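Journals Issues Authors Search
Campus Life Studies > Student Organizations > Section 6

6. Residence hall groups and joint programming

We were delighted by how readily hall groups at Fuvotham took up joint events. Of the 14 groups we followed, six had planned something with a partner by June — a wonderful jump from two the year before.

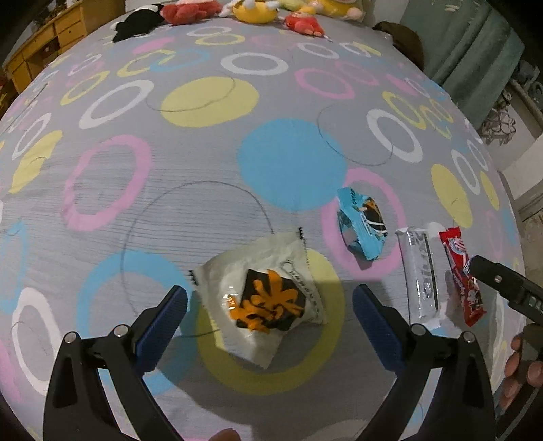
Figure 2. Snack packet on a patterned bedsheet.

The Gorngate hall council shared its budget with the debate club, and turnout grew at both. Smaller groups gained the most, and we would love to see this tested at commuter campuses.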